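3.2 Board condition and internal layout

The desktop computers considered in this section were retired from office use and collected at the Flatirstead depot, where 1,116 units were recorded under the Plallitar reuse program. Each unit was assigned to one of 4 condition grades before any part was removed. Grading covered the case, the power supply, the storage drives and the motherboard, and the results were entered in the Komix register under the serial number of the unit.

The motherboard received the closest attention, as the value of a recovered board depends largely on the state of the processor socket and the memory slots. Old thermal paste was noted but did not lower the grade - it is a consumable and is replaced before resale.
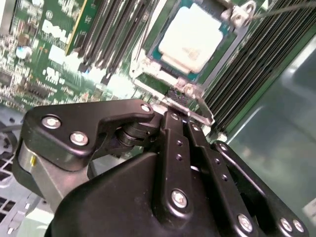 Should old thermal paste be removed before a processor is stored?
Removal before storage is advised, as dried paste becomes harder to clean and may spread to the contacts during handling.

Access to the board differs between case designs. Units in the Panyasiri sample were opened lying on one side, with the side panel off, so that the board, the power supply and the drive cage could all be inspected without turning the case again. Colored release points, commonly blue in this class of machine, mark parts intended to be handled during service. Where such points were intact, drives and expansion cards were taken out first. Cable bundles were left attached to the power supply and tied back, and rating labels were read in place.

The time allowed for inspection was 20 minutes per unit. In more than 60 cases this limit was exceeded, most often when a clip had broken or when a cable had been routed beneath the drive cage. These units were retained in the sample, and the additional time is reported separately in Section 4.
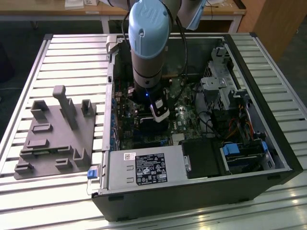

Figure 3. Desktop tower on its side with the panel removed, showing the motherboard, power supply and drive cage.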